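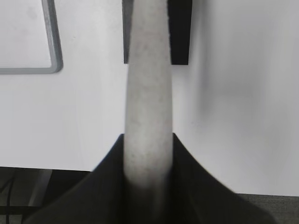 Section 4: Your First Load in the Trallden Dehydrator

Okay, you've washed the trays, you've done the empty burn-in from Section 3, and your kitchen has stopped smelling like a new shower curtain. Time to dry something! I always start people on bananas. They're cheap, they're forgiving, and if you wreck a batch you can still put it in oatmeal.

What you need
Four or five bananas, yellow with a little green left
A cutting board and a sharp knife
A bowl of water with a good squeeze of lemon in it
A clean dish towel

1. Pick your fruit. You want a few freckles at most. Really brown ones taste great but turn to glue on the mesh (ask my sister Zorica, who spent an evening scraping).
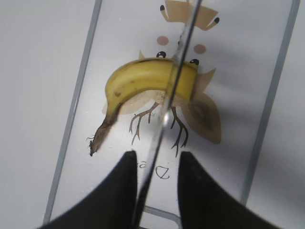
Banana on a clear tray, still in its peel.

2. Peel and slice. Go for coins as thick as a pencil and try to keep them even. Thin ones will be crisp while the fat ones are still chewy, and then you're standing there sorting them by hand.

3. Dip the slices in the lemon water for a minute or so, then lay them on the towel and pat them dry. You can skip the lemon if you don't mind them going tan.

4. Lay the slices on the mesh in one layer. Leave a little gap between them – they do shrink, but not right away, and slices that touch will stick.

5. Stack the trays, put the lid on and press until you hear the click. If there's no click, the bottom tray is probably turned the wrong way. Rotate it and try again.

6. Set the dial to FRUIT and the timer to eight hours. The light stays orange while it heats and goes green when it's up to temperature. Mine takes over 20 minutes to get there in November, when my back porch is freezing.

7. Halfway through, swap the top and bottom trays. The bottom one sits closest to the fan and always runs ahead.

8. When the timer beeps, take one slice out and let it sit for five minutes before you judge it. Warm slices feel bendier than they are. Too soft? Give them another 30 minutes and test again.

CAUTION: The base gets hot underneath. Keep it off plastic tablecloths, and leave a hand's width of space behind the vent.

CAUTION: Never pour water into the base to clean it. Unplug it, let it cool, and wipe it with a damp cloth.

Note: If you have the older Fumau trays, they fit, but the lid won't click. Krum Dimitriou runs his with the lid just resting on top and says it adds an hour or so.

Note: Let everything cool all the way before it goes in a jar. Shake the jar once a day for the first week, and if you see any fog on the glass, back in the dryer they go.

Apples are next, in Section 5, and you'll want the corer for those.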